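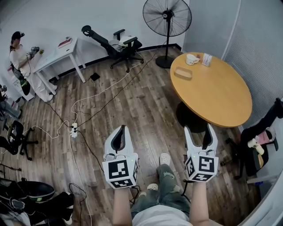
Cable run across a hard floor, back wall to centre of room

Fit-out and Furniture > Small offices > Power and data

tove_th
Posted Dec 13, 2018
Location: Rajan

Looking for opinions on getting a powerboard and its leads off the floor in a rented office.

Floor is brown wood-grain plank, walls are white, dark baseboard. The board is white and sits out on the planks, with leads going to the back wall, to the chair end and across to the left side. The mix of black and white leads makes it hard to trace anything by eye.

Dimensions: back wall is 3,496 mm from the left return to the fan corner. Centre of the board to the back wall is 862 mm. The left side, measured from the shelving, is 2,916 mm along the baseboard.

Constraints from the lease: no screws into the baseboard, no chasing, no penetrations in the floor. Adhesive is allowed if it comes off clean. The round tables have to stay where they can be reached from all sides, so pushing everything to the walls is out.

I have a quote for Stenine low-profile floor cover, the wide section with 2 channels. The other candidate is Drodia adhesive trunking along the top of the baseboard, which is a longer run but leaves the floor clear.

Preference?

Tove Þórarinsdóttir

halfround
Reply #1

Trunking. Floor cover is for crossings you can't avoid. If the load can be fed from a wall, feed it from the wall.

Also, get the board off the floor regardless of which way you go. It's going to collect dust and shoes. Underside of a table, on hook-and-loop, with the lead dressed down one leg.

kbr_electrical
Reply #2

Disagree with #1 in part. She has said the tables stay out in the room. Whatever is on or near them needs a crossing somewhere. You can trunk the perimeter perfectly and you'll still have a lead coming out from the wall at ankle height, and now there's only one of them, so people stop watching for it.

One crossing, properly covered, square to the wall, shortest line available. 862 mm is short. Cut the Stenine to suit and tape the ends.

What is the actual load? Fan and chargers is one answer. Heaters is a different answer and needs another outlet.

tove_th
Reply #3

No heaters. Fan, a monitor on the left-hand desk, chargers, networking gear. Nothing that worries me on current.

Back wall:

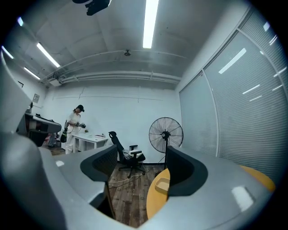 White table, office chair, standing fan at the corner. Thin white lead on the floor between chair and fan.

The thin lead in that stretch is the one I'd most like to lose. It passes the base of the chair, and the chair is on castors.

halfround
Reply #4

Then that stretch is your priority and it's trunking, no question. It's already near the wall. Lift it to the baseboard, run it behind the chair, drop it at the fan. You don't need a cover for that part at all.

Castors over a thin lead on a hard floor will damage the sheath eventually. On carpet you get some give. On plank you get none.

dunmore_fitout
Reply #5

A few practical points.

Dark baseboard, white wall. The trunking will show whichever colour you pick. White on the wall immediately above the baseboard reads as part of the wall from standing height. Brown or black on the baseboard face attracts attention as soon as it's slightly out of level. Go white, sit it on the top edge.

Adhesive. The tape supplied with the Drodia is adequate on gloss paint and poor on low-sheen. I strip it and use Tranance removable strip. Wipe the wall with isopropyl first and leave it overnight before loading the channel. If the paint is chalky, none of them will hold and you should know that before you sign for ten lengths.

Fan. A round-base stand fan gets shifted constantly. Leave a loop behind it, long enough to move it a step either way, or the first hot day will peel your last length of trunking off the wall.

kbr_electrical
Reply #6

Agree on the loop. Don't agree on coiling it tightly, in case anyone reads it that way. Loose figure eight, one tie.

I'd query the fan position too. In a corner it draws from a poor spot, and that's the longest lead along the back wall. Put it at the shelving end and the run gets shorter.

tove_th
Reply #7

It stays in the corner. At the shelving end it would blow across the seats and the loose items on the shelves. We tried the middle of the wall in November and the chair kept getting backed into it.

halfround
Reply #8

Fair. In that case, corner, and accept the run.

Has anyone had the Stenine lift at the ends on plank? Mine did after one summer. Seams in the floor telegraph through the tape.

dunmore_fitout
Reply #9

Yes. Lay it across the boards where you can, and keep the end cut away from a seam. If it runs parallel with the planks, centre it on one board. Full-width tape, not edge strips. Even so I'd treat the tape as something to redo yearly.

kbr_electrical
Reply #10

Mine hasn't lifted, but it's in a corridor and weighted by foot traffic. Possibly not comparable.

tove_th
Reply #11

Decision so far:

Back wall in white Drodia on the top edge of the baseboard, chair section to fan corner, with a loop at the fan. Tranance strip, one test length left up for a week first.

Left side the same, 2,916 mm, ending at the desk.

One Stenine crossing from the wall to the round table, 862 mm before trimming. Board goes under the table top if the fixing holds, otherwise in a tray.

Black leads and white leads to be labelled at both ends before anything goes in the channel.

Open question is internal corners. The Drodia corner piece looks bulky and I'd sooner mitre.

dunmore_fitout
Reply #12

Mitre it. Buy one corner piece anyway.

halfround
Reply #13

Corner piece. A mitre in that profile opens up when the lid goes on and you'll be looking at the gap until the lease ends.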